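机器人为什么停在半路上？
科学小站 > 机器的故事 > 出错了怎么办

机器人也会出错。今天讲的是一台叫Virlow的机械臂。它在Givcombe的一间实验室里学习收拾桌子，要做的事听起来很简单：找到桌上的东西，夹起来，放进碗里。

有一天，它做到一半，忽然不动了。夹爪张着，停在桌子上方，控制电脑上跳出一行字：“错误703”。

先认识一下夹爪
夹爪就是机械臂的“手”。Virlow的夹爪只有2根手指，黑色的，表面有细细的纹路。你可以摸摸自己的指尖，上面也有纹路。纹路能增加摩擦力，让东西不容易滑掉。

手腕的地方还装了一个小摄像头，跟着夹爪一起移动。夹爪到哪里，摄像头就看到哪里。所以它看不到整张桌子，只能看到眼前的一块。

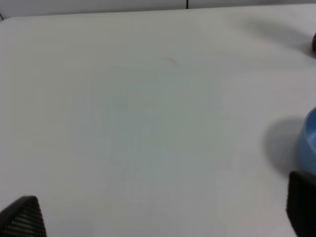
工程师翻开说明书，703的意思是“目标丢失”。也就是说，机械臂本来知道要夹的东西在哪里，后来找不到了。

东西没有长脚，怎么会丢呢？工程师打开了运行记录。记录里一共有1,787行，每一行写着一个时刻、夹爪的位置，还有摄像头认出了什么。他们从最后一行往前查，查到第395行，发现了问题。从那一行开始，程序把一块影子当成了要夹的东西。

影子为什么会骗过机器人？
你看到桌上的影子，马上就知道那是影子，因为你从小见过很多很多影子。程序看到的是一格一格的颜色数字。白色桌面的数字大，暗一点的地方数字小。在它看来，桌上突然多出一块暗暗的、圆圆的地方，很像一样东西。

于是Virlow朝影子移过去。夹爪靠近以后，光线被挡住了一部分，影子的形状变了，程序就认不出刚才那个“东西”了。它又找了几遍，还是没找到，就停了下来。

停下来是对的吗？
是对的。这叫“安全停机”。机械臂力气不小，如果它看不清楚还继续动，可能会撞翻碗，撞坏桌子，也可能碰伤旁边的人。工程师早就在程序里写好了规则：找不到目标，就停在原地，等人来检查。

真正需要修的，是认错影子这件事。工程师做了下面几项改动：
一、把灯换了位置，让影子变淡。
二、给程序看更多有影子的照片，告诉它哪些是影子，哪些是东西。
三、夹之前多看一眼，从另一个角度再确认一次。

改完以后，他们把同样的任务重新做了许多遍，703没有再出现。不过Mottram的另一间实验室也用同样的机械臂，那里的窗户很大，下午三点以后阳光会照到桌上，影子的问题又冒了出来。他们后来装了窗帘。

如果你去参观机器人
机械臂停着不动的时候，不一定是关机了。它可能正在等下一个命令。请站在黄线外面，不要伸手去摸夹爪，也不要去拿桌上的东西。机械臂旁边通常有一个红色的大按钮，叫“急停按钮”，遇到危险时按下去，机械臂会马上停住。平时不能按着玩。

动手试一试
准备一张白纸、一个杯子和一支手电筒。把杯子放在纸上，关掉房间的灯，用手电筒从不同方向照它。影子什么时候长，什么时候短？什么时候边缘很清楚，什么时候模模糊糊？再用一张薄纸巾挡在手电筒前面照一次，把你看到的画下来。

小词典
夹爪：装在机械臂末端，用来夹东西的部分。
运行记录：机器自动写下的“日记”。
安全停机：机器发现情况不对，自己停下来。

下一篇：Stikport的送货小车为什么总在门口转圈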